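4.3 Setting the Drain Interval

The Prorix dehumidifier ships with the drain interval set to 32 minutes. Change it only after the unit has leveled.

1. Hold MODE until the display shows 400.
2. Press the down key once. The display changes to 533 -- the service code for the pump.
3. Enter the new interval and press SET.

Note: If the display goes blank, release all keys and start again at step 1.

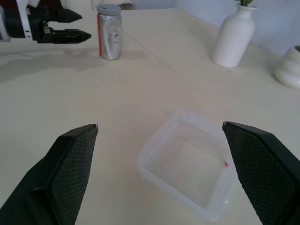
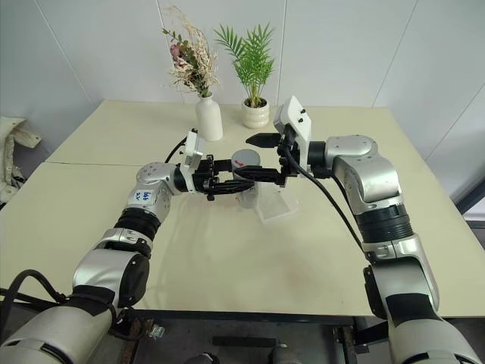

4. Close the front panel. The pump runs one short cycle.
5. Check the hose connection for drips.

CAUTION: Do not run the pump with the hose kinked or raised above the outlet.

The hour counter is not reset by this procedure. Replace the float switch (Inico type) when the counter reads 3,739. See 6.1.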